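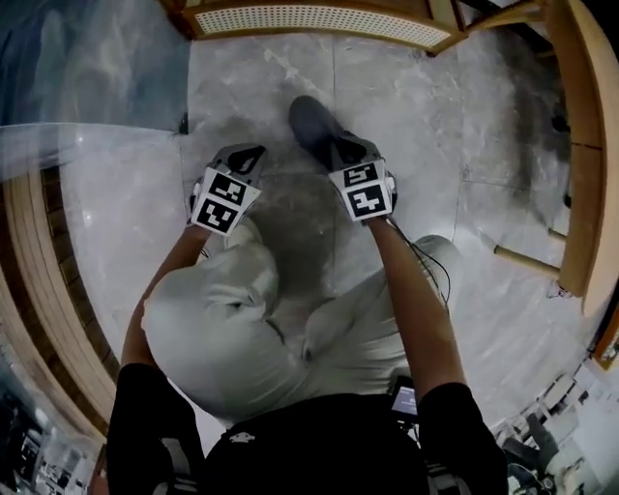

Fig. 1. Reaching to the floor with both hands, seen from above.

Unit 5: Bending, Lifting and the Lower Back
Handout for the evening group. Teacher: Pilar Bustos

Please read this before Saturday. We will do the practical part in pairs, so wear clothes in which you can move.

The lower back has five large bones, called lumbar vertebrae. Between them are discs, which share the load when we bend. When the back is round and the weight is far from the body, the muscles beside the spine must pull very hard, even if the object is light.

Distance matters more than most students expect. Take a box of 200 newtons (a little more than 20 kilograms). Held 5 centimeters from the spine, it gives a turning force of 10 newton meters. Held at 50 centimeters, it gives 100. The weight of your own upper body must be added to this -- we will calculate that part in class.

Words to know
Hinge: to bend at the hips while the back stays long.
Squat: to bend at the hips and knees together.
Load arm: the distance from the spine to the weight.

In the last course Jonas Hofstetter asked if a squat is always better than a hinge. My answer is no. For a wide box the knees come in the way, and the box moves farther from you. For a small object on the floor, many people do well with one hand on a chair.

Homework
1. Write down every time you bend to the floor during one morning. Note what you picked up.
2. Repeat the calculation above with a box of 700 newtons. Would you lift it alone?
3. Read the pages by Ravindra Rajput in the course folder, only the part on discs.

Bring your notes on paper, please.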